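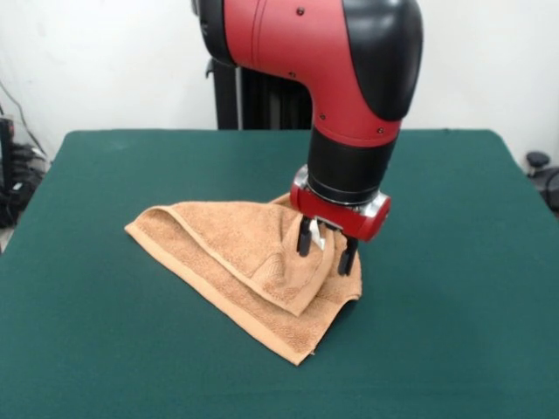
Home > Manuals > Betancur Cell > Section 7: Soft Goods

7. Towel handling: set-up and limits of use

Heriberto Ventura, Jullthorpe Applications Group
Revised December

Towel folding is the most requested household task for the Betancur cell and the one with the most conditions attached. Rigid items keep their shape when lifted. A towel does not, and the controller has to find a usable grasp point on cloth whose outline changes every time it is touched. With a terry towel partly crumpled on the table, as in the tan one here, the fingers pinch a fold and raise it into a small peak while the rest of the cloth stays down. This grasp is used for opening and flattening. It is not a folding grasp, and operators should not read a successful pinch as a sign that the fold will follow.

7.1 Before you begin

The cell must have passed the arm and gripper checks in Section 4. Load the Dullent cloth profile. The default profile closes the fingers too far for terry and can pull loops out of the pile.

CAUTION: Keep hands and sleeves out of the work area whenever the arm is enabled. Stop the program before straightening a towel by hand.

7.2 Preparing the table

1. Clear the work surface and brush off lint.
2. Check that the surface covering lies flat. Wrinkles in the covering are read as cloth edges.
3. Use a covering that contrasts with the towel. Tan on dark green works well. White on light gray does not.
4. Turn on the room lighting and leave it at one level for the whole session.
5. Run Surface Check from the Janby menu and wait for the ready tone.

7.3 Teaching a towel

1. Lay one dry towel flat on the table with all four corners showing.
2. Select Teach > Cloth > New.
3. Enter the length and width from the label. If there is no label, measure the towel.
4. Mark the woven border if the towel has one. The border is thinner than the terry and needs its own grip setting.
5. Trim loose threads at the corners. A long thread may be taken for a corner and shift the fold line.
6. Save the towel under a name the next operator will recognize.

NOTE: Teach bath towels and hand towels separately, even when they come from the same set.

7.4 Running the task

1. Drop the towel near the center of the table. It does not need to be flat.
2. Set the attempt limit to 30. Above this the program tends to repeat the same pinch.
3. Press Start and stay within reach of the stop button.
4. When the flatten stage ends, compare the towel with the outline on the screen. Accept or reject.
5. If accepted, the fold stage runs without further input.

NOTE: A layer folded under itself is the usual cause of rejection. The camera cannot see the lower layer – lift the towel, shake it out and restart.

7.5 What to expect

Our acceptance test used 200 starts with a single taught towel. The cell reached a correct fold in 71 percent of them with no help. With mixed towels from a hamper the figure fell to 50 percent. A person folding the same load is faster in every case.

The cell is therefore suitable for evaluation, training and unhurried repeat work on one towel type. It is not yet suitable for unattended laundry. Fitted sheets, socks and anything with buttons or zippers are outside the scope of this release.

7.6 After use

1. Send the arm to Park.
2. Wipe the fingertips with a dry cloth. Do not use solvent.
3. Export the attempt log before switching off. Unsaved logs are lost at power-down.

Continue to Section 8 for fingertip replacement.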